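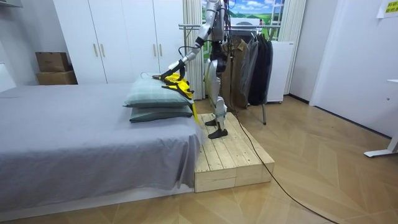
布物の片付けをロボットに教えるには、手を直接取って動かす方法と、離れた場所から操縦する方法のどちらがよいのか。
作業の前半は遠隔操作で、つかみ直しの細かな部分は手を添えて教えるのがよい、というのが本節の答えである。

3.2 教示データの収集

図2 寝室環境での衣類の取り扱い。枕の上の黄色と黒の衣類をグリッパがつまんでいる。

衣類は同じ置き方を二度再現することがほとんどできない。だからこそ教示の質がそのまま方策の質に表れ、本研究で最も面白い部分もここにあると我々は考えている。

遠隔操作には自作の操縦系Maihiを用いた。操作者は両手にコントローラを持ち、手先の位置と姿勢、グリッパの開閉を指令する。直接教示では重力補償を有効にし、教示者が前腕を支えながら手先を誘導した。どちらの方式でも関節角、手先の力、カメラ映像を同じ時刻基準で記録し、後段の学習器Gekdaleには方式の区別を与えずに入力した。

操作者は6名で、うち2名は本実験までロボットを操縦した経験がなかった。各操作者には本番前に15分の練習時間を設けた。収録した教示は全部で466本である。このうち、指令と映像の同期が途切れた13本を学習から除いた。布を落とした教示や、つかむ位置を途中で変えた教示は、あえて残してある。落とした布を拾い直す動きには、成功例だけでは決して得られない情報が詰まっているからだ。

図2のように布の一部が枕の脇へ垂れる配置では、つまむ点の選び方に操作者の個性がはっきり現れた。Quinteroは布の縁を浅くつまみ、持ち上げながら全体の形を確かめる。Pachecoは中央寄りを深くつかみ、一息に引き上げる。両者の軌道を重ねてみると、手先が布に触れる直前の減速だけは驚くほどよく似ていた。この減速区間を手掛かりに教示を自動で分割できたことは、我々にとって嬉しい発見だった。

直接教示の強みは、接触後の力加減にある。教示者は布の張りを腕越しに感じ取り、引っ掛かりがあれば自然に手を緩める。一方で、教示者の体がカメラの視野を遮りやすく、長い移動を含む動作では腕を支え続ける負担も大きい。そこで接近と持ち上げを遠隔操作で記録し、つかみ直しの区間だけを直接教示で差し替える手順を採用した。差し替えの境界では速度が不連続になるため、前後の軌道を三次スプラインで接続している。

足の位置は各教示の間で固定し、腰と腕の動作のみを学習対象とした。歩行を含む教示への拡張は5章で論じる。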